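Young Filmmakers Visit the Aubert Center in October

Members of the Catgate Youth Film Workshop visited the Aubert Center in October to see how short films are selected, prepared and shown to the public. The group was made up of students in their first and second years with the workshop, accompanied by program coordinator Apolline Guillot and tutor Loïc Delaunay.

The day began at 9:30 a.m. with a welcome from Clotilde Marty, head of education at the center. Ms. Marty outlined the history of the building, which opened as a dance hall and was converted for film in stages. The main theater now seats 100, and a smaller screening room on the upper floor is set aside for school groups and local clubs.

Students were then shown the projection booth, where they compared a reel of 35 mm film with the digital files used for most screenings today. Several asked how subtitles are prepared, and staff played the same two-minute passage with and without them. The sound check that followed was, by general agreement, the loudest part of the morning.

After lunch, the group joined a session on programming led by Bastien Hamel. The center received 1085 short films for last season's open call, and 1114 for the current one. Mr. Hamel explained how each entry is watched by 2 readers before it goes to the selection panel, and what happens when the readers disagree. Students watched three entries from earlier years, wrote short notes on each, and defended their choices in front of the others. The discussion ran well past the time allowed - the tour of the archive was shortened as a result.

"I had always thought about the people who make films and never about the people who choose them," said Princess Navarro, a second-year student. "I would have turned down the film that the panel liked best. I still think I was right."

The workshop's own short, "Plirora," was shown in the upper screening room at 3:15 p.m. Staff gave the students written comments on the editing and on the closing scene, which will be recut before the film is entered in the spring youth showcase.

The workshop thanks Ms. Marty and her colleagues for their time, and the Boltetti Fund for meeting the cost of the bus. A return visit is planned for the first-year students, who will spend a full morning in the archive. Families who wish to borrow a copy of the students' film notes may ask Ms. Guillot at the workshop office.
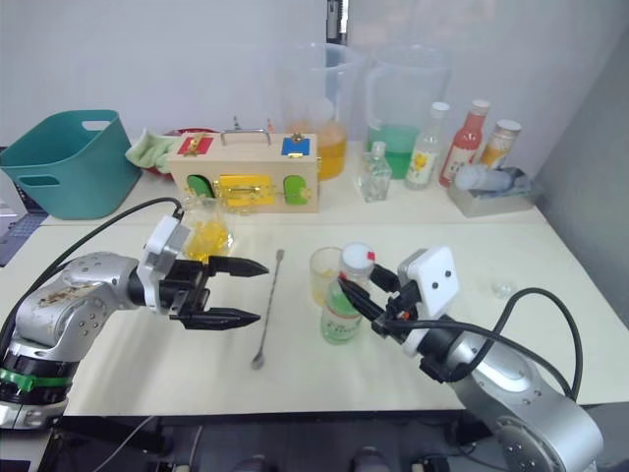
Permission forms for the return visit should be handed in at the same office before the end of the month.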